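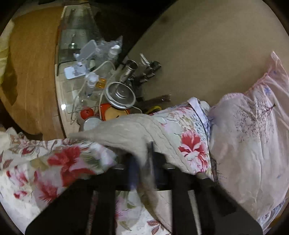 # About Okabe Home Help

Okabe Home Help puts bedrooms, living rooms and small apartments back in order. We fold, sort, make beds, clear shelves and tabletops, and find a place for things that don't have one. We don't paint, repair, or sell furniture, and we don't do deep cleaning of kitchens or bathrooms.

The company was started by Ayane Nakajima, who had worked for nine years in hotel housekeeping and wanted to work in homes people live in. Takumi Takagi joined her the following December and now runs scheduling and training. There are 5 of us on the regular crew. We work in pairs on larger jobs and alone on smaller ones.

We have an office on the second floor of the Iltex building, over the print shop. You are welcome to stop in, but call first. Most days we are all out on visits.

## What we work on

Most of our visits are to one room. Usually it is the room where someone sleeps, and often that room is also where they eat, charge their phone, fold the wash and keep their medicine. A bed ends up next to a table, and the table ends up holding whatever was in someone's hands last: a power bank, a cable, a spray bottle, a tin lid, a bag with a few things still in it.

We are used to rooms like that. A shelf beside a bed has to hold a lot, and we try to keep it useful. If you reach for your charger from the pillow every night, the charger stays within reach of the pillow.

## How a visit goes

We start with the bed. Quilts, blankets and anything knitted come off first and are shaken out and folded, so that there is one clear, flat surface to work on. Pillows go to the wall end. Small folded cloths are kept together by size.

Then we do the shelf or table next to it. Everything comes off and is put into groups on a tray:

- bottles, standing up, with caps checked
- cables and chargers, coiled one at a time
- lids and containers, matched where they can be matched
- bags, opened only if you say so
- anything we don't recognize, set to one side for you

We wipe the surface and put back the things you use every day. Glass gets a dry cloth at the end, or it streaks. The rest goes in a drawer or a box you choose. Lids without containers are the most common leftover, and we keep them in a bag for you for one visit before asking what you want done with them.

The bed is made last. We use the quilt you have. A patterned quilt goes on with the pattern facing the way you like it, and we write that down for next time along with which pillow goes in front.

A first visit to one room takes most of a morning. Later visits are shorter.

## Things we will not do

We don't throw anything out without asking. This covers empty bottles, single lids, bent sticks, old plugs and paper. Ayane made this rule in the first year, after a customer spent two days looking for a bottle cap that belonged to a set.

We don't combine the contents of bottles, and we don't relabel them. Unlabeled dropper bottles are left where they were or put on the tray for you to sort.

We don't move electrical items that are plugged in and running.

## Folding classes

Four times a year Takumi teaches a folding class at the Rasus community hall. It covers quilts, knitted throws, fitted sheets and pillow covers. Knits are the part people have the most trouble with. They stretch if they hang over an edge for long, so the class teaches a flat fold in thirds that sits on a shelf or at the foot of a bed. Bring one quilt and one knitted piece from home.

The class holds 50 people and it does fill up. The next one is on 16th January. Sign-up is at the hall desk or by calling us.

## Prices

We charge by the visit and not by the hour. The price depends on the size of the room and how much is on the surfaces. Takumi will give you a figure over the phone if you can describe the room, or he can come by and look at it first — there is no charge for that. Regular customers who book monthly pay less per visit than one-time customers.

Boxes and trays are extra. We buy them from Zoltum, a local supplier, and pass them on at the price we pay. You don't have to buy any. Shoe boxes work well, and so do cookie tins.

## Who we work for

Our customers are people coming home after a hospital stay, students in shared apartments, older people who want the bed made properly once a week, and families with more blankets than closet. We also do guest rooms before holidays — book early for those.

Since we opened we have made more than 2,000 visits. Some of our first customers are still with us, and Ayane still does those visits herself.

## Contact

Okabe Home Help
Iltex Building, second floor, room 439

The office phone is answered in the mornings. In the afternoon, leave a message with your name, your street and which room it is, and Takumi will call back the same evening. If you need to change a visit, please tell us the day before.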